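# Stop Buying the Five-Year Rug

I have sold floor coverings for 20 years, most of them at a counter, and the question I get most is how long a rug will last. People want a number. I used to give them one. I don't anymore, and I think the trade should quit printing numbers on tags too.

Take two rugs we carried last year. The Ridier was a flat-woven wool, 400 dollars in the five-by-eight. The Nastova was a machine-made polypropylene at 60. The tag on the Nastova promised five years. The Ridier tag said nothing except where to send it for cleaning. Customers read the two tags and bought the one with the promise.

A five-year claim on a 60 dollar rug means very little. It covers "manufacturing defects," and a pile that goes flat by the sofa in a year and a half is not a defect under those terms. I have filled out the claim forms with customers. The form wants the receipt, the tag, a sample of the fiber and proof that the rug was cleaned on schedule by a professional. One cleaning costs more than the rug did.

I don't blame people for buying cheap. I have cheap rugs at home, in the mudroom and under the dog. What I object to is the idea that a rug is a thing you swap out with the season, which is how most of the ads I see are written. A wool rug can be washed, patched, rebound and turned. You can cut a bad end off it and have a runner. A glued-back rug can't take much of that. Once the backing starts to crumble, it goes to the curb.

Fongchan Kaewmanee, who taught me binding, kept a hall runner in her shop that had been repaired in 37 places. She had marked each one with a stitch of red thread on the underside. Some of the repairs were ugly. The runner still lay flat and people walked on it all day.
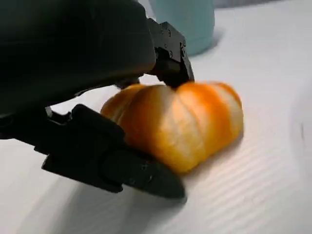 Repair does cost money, and a lot of towns no longer have anyone who does it. The nearest binder to me is Grasex, an hour's drive, and they stop taking work in November because they are full until spring. If stores want to sell people on better rugs, they should know where to send a damaged one, and say so at the sale.

I would also like to see the backing listed on the tag in plain type, next to the fiber. Shoppers ask if it's wool or synthetic and forget to ask what holds it together. Kamolrat already prints it on their cotton line, and it takes up one line of text.

Until that happens, turn over the corner of any rug you're thinking of buying. If you can see the knots or the weave, it can probably be mended. If you see a sheet of tan latex, pay what you'd pay for something you plan to throw out.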